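Home | Projects | Reports | Materials Lab | Contact

Care and Folding of Microfiber Cleaning Cloths
Student project report, Textile Care module

1. Purpose

The Luris building uses yellow microfiber cloths for benches and glass. Cloths came back from the laundry in mixed condition, and the shelf in the Usuga room had no fixed way of storing them. The project set out to write a short care and folding routine and to try it for one month, November.

2. Material

Microfiber is a very fine synthetic fiber, usually polyester with some polyamide. The surface of these cloths has a fine texture that gives the fabric more area to hold dust. Fabric softener coats the fibers and lowers pickup, so it was left out of every wash.

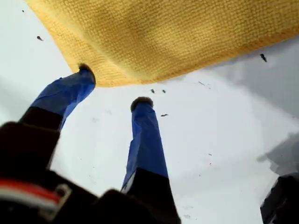

Otov wrote in the comments on the draft that the fold matters less than the wash, and that a cloth dried with cotton towels will carry lint however neatly it is stacked. The routine was changed to keep cotton out of the load.

3. Routine

Cloths were washed at 40 °C with liquid detergent and air-dried flat. Each was then folded in half 2 times, hem to hem, and stacked with the folded edge facing out. Over the month nearly 635 folds were logged on the shelf sheet. Badly bunched cloths were shaken out and refolded — pressing alone left creases across the middle.
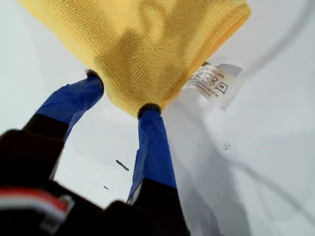

Juniper Whitlock

4. Labels and hems

The white care label is sewn to the edge of the cloth. On polished surfaces a label can drag, so the routine puts it on the inside of the last fold. Trimming it was considered and rejected, as the wash instructions would go with it.

5. Open points

Drying time was not measured. The Ketau shelf still holds older cloths with worn hems, and these were left out of the log.

Contact the Materials Lab office | © Student Projects | Back to top
2 comments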